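Goûter de quartier à la salle Farina : le sac en papier fait de la résistance

La ludothèque de la rue des Tanneurs a tenu en février son opération « un jouet, une brioche ». Les jouets ont tous trouvé preneur, les brioches aussi, et l'on a beaucoup parlé d'emballage.

Le principe tient sur une demi-page, affichée à l'entrée depuis l'automne. Chaque enfant inscrit repart avec un sac en papier contenant une peluche ou un jouet d'occasion en bon état et une viennoiserie fournie par un boulanger du quartier. Participation demandée : ce qu'on veut, dans la boîte à biscuits posée près de la porte. L'an dernier, la boîte avait rendu 37 euros, deux boutons et un jeton de caddie. La cuvée de cette année n'a pas encore été dépouillée.

Les organisateurs avaient prévu 100 sacs pour 85 inscrits, calcul prudent qui laissait une marge confortable. C'était compter sans les petits frères, les cousines de passage et un monsieur d'âge mûr qui a plaidé sa cause avec talent. À 17 heures, il ne restait plus que des sacs dont l'anse avait lâché, et l'on a vu des parents repartir en les tenant par le fond, à deux mains, comme on porte une soupière.

L'anse, justement. Le modèle retenu est en papier brun, avec une ficelle assez fine pour faire joli et, de l'avis général, un peu trop fine pour le reste. La maison Greltance, qui l'a livré en cartons plats, le vend comme un « sac cadeau petit format ». Personne ne conteste le petit format. Une brioche ronde y entre bien, une peluche y entre bien, les deux ensemble demandent une négociation. Les partisans de la brioche dessus affrontent ceux de la brioche dessous, et ces derniers ont perdu du terrain dès la première demi-heure, pour des raisons que le fond des sacs racontait assez clairement.

Yogesh Awasthi, qui tient la ludothèque et passe pour un homme calme, a fini par trancher. « La brioche au-dessus, la peluche au fond, l'anse on n'y touche pas », a-t-il annoncé debout sur une chaise. La consigne a été suivie pendant près d'un quart d'heure.

Autre sujet de fâcherie, le choix des viennoiseries. La boulangerie Vastent avait promis des brioches sous emballage transparent, elle en a livré une partie seulement, le reste arrivant nu sur plaque. Les deux écoles se sont aussitôt formées. Les uns tiennent que la brioche emballée voyage mieux et ne ramasse pas les poils de peluche. Les autres répondent qu'elle transpire, qu'elle colle, et que de leur temps on mangeait la sienne avant d'avoir atteint le trottoir. Les enfants, consultés, ont demandé s'il y en avait au chocolat.

Il n'y en avait pas.

Côté jouets, la collecte avait été bonne, quoique marquée par l'arrivée en nombre de créatures difficiles à nommer. Une peluche orange toute en bosses, que les uns voyaient fleur et les autres soleil, a fait l'objet d'un petit référendum au bout de la table de préparation. Fleur l'a emporté de peu. Le gros pompon rouge, lui, n'a suscité aucun débat : trois enfants l'ont réclamé en même temps, et il a fallu tirer au sort avec des allumettes.
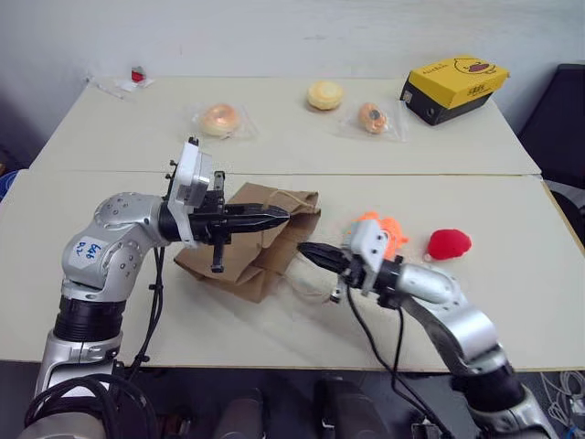
Et l'an prochain ?

La question du sac sera la première à l'ordre du jour. Trois pistes circulent. La plus simple consiste à passer à la taille au-dessus, ce qui ferait grimper la facture à 145 euros, somme qui a provoqué un silence dans la petite cuisine où l'on rinçait les tasses. La deuxième est de demander aux familles d'apporter leur propre sac, idée saluée par tous ceux qui n'auront pas à expliquer la chose aux étourdis. La troisième, défendue avec chaleur par une grand-mère du premier rang, serait de distribuer la brioche à part, à manger sur place, assis, avec une serviette. On lui a fait remarquer que les chaises de la salle Farina sont au nombre qu'on sait. Elle a répondu que debout, cela se fait aussi.

La papeterie Nurodura, sollicitée pour un devis, a envoyé un échantillon à fond renforcé et poignées torsadées. Il a été rempli, vidé, rempli de nouveau et secoué par plusieurs personnes qui avaient visiblement des comptes à régler avec le précédent. Il a tenu. Il est maintenant dans le bureau de M. Awasthi, où il sert à ranger le courrier.

La ludothèque rappelle par ailleurs que les dons de jouets reprennent dès maintenant, aux heures d'ouverture habituelles, propres et complets si possible. Les puzzles ne sont plus acceptés jusqu'à nouvel avis, à la suite d'une affaire de pièces manquantes sur laquelle l'équipe ne souhaite pas revenir. Les peluches doivent avoir été lavées. Les étiquettes peuvent rester, certains enfants y tiennent plus qu'au jouet lui-même.

Une gourde bleue, un gant gauche d'adulte et un parapluie à pois ont été retrouvés sous le portemanteau. Ils attendent leurs propriétaires à l'accueil. Une brioche y attendait également, mais le délai de réclamation est passé.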